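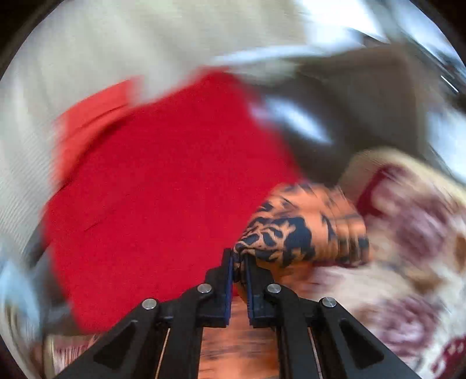

Section 4: Setting Up a Seasonal Job Order in Closent

Read this section before you post your first job order. Reading it afterward is also possible, and is how most of the support tickets get written.

A job order is the record Closent builds for each group of seasonal workers you want to bring in: what they will do, where, for how long, and at what pay. Everything else hangs off it, including the recruitment log, the housing sheet and the worker files. If the job order is wrong, the rest will be wrong too, in matching fonts.

Before you start

You will need:

The employer profile from Section 3, marked Complete. "Mostly complete" is not a status.
The street address of every worksite. A mailbox is not a worksite.
Your first and last dates of need.
The pay rate for each job title, and whoever has the authority to stop changing it.

Note: Closent organizes your paperwork and keeps track of it. It does not give legal advice, and it does not file anything with any government agency. Have your attorney or agent check the finished order. They will want to anyway.

4.1 Create the order

1. From the main menu, choose Orders, then New Seasonal Order.

2. Pick the employer. If you manage more than one property, check the name in the top bar before going further. The Tullton lodge and the Tullton golf club sit next to each other in the list and have been confused by people who work at both.

3. Enter a job title. Use the plain name of the work: Housekeeper, Line Cook, Dishwasher. "Guest Happiness Associate" will save without an error message, but you will be asked to explain it later by someone with no sense of humor.

4. Enter the number of workers you need. The field accepts anything from 1 to 400. For larger groups, split the order by job title.

5. Enter the dates of need. A season that starts in April and ends before the following April is fine. A season that starts in April and never ends is a permanent job, and Closent will turn the field orange.

6. Click Save Draft.

Caution: Closent does not save as you type. It signs you out after 75 minutes without activity, and the draft goes with it. Lunch counts as inactivity.

4.2 Describe the duties

1. Open the Duties tab.

2. Write what the worker will do on an ordinary day. You have 2,000 characters, including spaces. The counter under the box is accurate, however much you may feel it isn't.

3. List requirements in the separate box below. Only list what you ask of everyone in that job. If your current dishwashers don't need 2 years of experience, think hard before asking the new ones for it.

4. Click Check Text. Closent underlines phrases that tend to cause trouble, such as "other duties as assigned" and "must be flexible." Underlines are warnings and won't stop you from saving.

Note: Pasting from a word processor brings its formatting along. Use Paste Plain, or your bullet points will come through as small question marks, which gives the whole thing an unsure tone.

4.3 Pay, hours and deductions

1. On the Pay tab, enter the hourly rate. Do not enter a range unless you really do pay one.

2. Enter the expected weekly hours. If overtime is available, check the box and fill in the overtime rate.

3. Add a line for each deduction – housing, meals, uniforms – with its amount and how often it is taken. A deduction that isn't listed here will not appear on the worker's printed terms, and workers do read those.

4. If you offer housing, attach the housing sheet. The Anozie template is already loaded under Forms and covers most shared housing. Properties that use their own form can upload it as a PDF.

4.4 Review and lock

1. Click Preview and read the order from top to bottom. Reading the top counts for less than you'd think.

2. Send the preview to a second person using Share for Review. The reviewer can comment but can't edit.

3. When all comments are closed, click Lock Order. Closent assigns an order number and opens the recruitment log described in Section 5.

Caution: A locked order can't be unlocked from your account. To change one, write to the Rellunent help desk, attention Uchenna Ogbonna, with the order number and the exact change. "Please fix the dates" will get you a polite reply asking which dates.

If the Lock button is gray, look for an orange field. It is usually on the tab you skipped.

Section last revised 19 March 2024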